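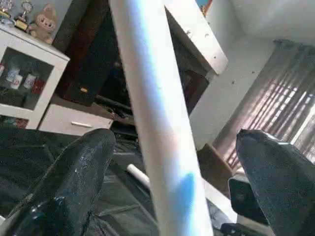

Wrist camera view, both fingers open, white pipe between them

How to compare two grippers on shiny white parts

I get asked about this a lot, mostly by people who bought an arm, stuck the stock gripper on it and are now wondering if a different set of fingers would help. Maybe! The only way I know to find out is to run both on the same parts with the same camera and write everything down. My own pair was the Cavach, with the hard tapered fingers, and the Talpur, which has softer rubber pads. You can swap in whatever you've got.

What you need

An arm with a quick-change wrist (mine is a Skandon)
Two grippers that fit it
A small camera that mounts at the wrist
White pipe and tube in a couple of lengths
A big piece of dark cloth or plastic sheeting
A notebook, or a spreadsheet if you're tidier than me

Step 1: Cover the floor

Spread your dark sheet over the whole work area and a good bit past it. White parts on a pale floor are miserable to pick out on a wrist camera, and I wasted most of an April morning learning that. Don't bother ironing out the creases. Plastic does throw back shiny spots near a window, so if your depth readings jump around, try cloth.

Step 2: Mount the camera so you can see both fingertips

Open the gripper all the way and check the live view. You want both tips showing and a clear gap between them. On my first try I had the bracket tipped too far back and got a lovely view of the cabinet and the teddy bear on top of it, with hardly any finger at all. Shamim Durrani, who has the bench next to mine in Stotadthorpe, told me to mark the bracket angle with a paint pen once I liked it. Do that. You'll be taking it off again when you change grippers.

Step 3: Line up on the pipe without touching it

Bring the open fingers down on either side of the pipe and stop. Look at the gap on each side before you close anything. If one finger is going to hit first, a light tube will roll or swing away from you, and then you're testing your aim and learning nothing about the gripper. Save this pose in the controller – you'll want to come back to exactly the same spot with gripper number two.

Watch the glare too. Glossy white pipe picks up color from whatever is lighting the room, and mine had a blue patch low down that my edge detector loved far too much. I turned the exposure down 3 stops and it behaved.

Step 4: Close, lift, hold, put down

Keep it boring. Close at your lowest force setting, lift, hold for 13 seconds, set it down, open. Write down held, slipped or missed. Then do it again. I did 22 lifts per gripper per part, and with the do-overs and the bits I messed up I ended the job with 263 rows in my sheet (yes, my wrist hurt from typing).

Step 5: Try reaching over a frame

Loose pipe is the easy part. Next, move to something with corners, braces and a rim, and bring one finger in over the inside of it, with the tip lined up toward the base of a post. Go slowly here and keep a hand near the stop button. A fat fingertip hides a surprising amount of the view at this angle, so drive in small moves and check the picture after each one.
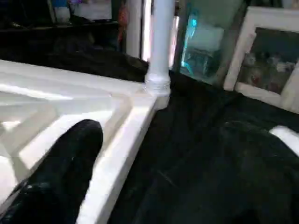 Step 6: Swap grippers and repeat

Put the second gripper on, set the bracket back to your paint mark, reload the saved pose and check your finger length. My two were different lengths, so I had to change the tool offset before the pose was any good. Then run steps 3 through 5 again in the same order, with the blinds where you had them.

What I ended up with

For bare pipe I liked the Talpur. The pads let me stay on the lowest force and I had almost no slips. For working around the frame I went back to the Cavach – those tapered tips are easier to aim, and I could live with squeezing a little harder. If you only have the budget for one, look at which of those two jobs you do more often and buy for that.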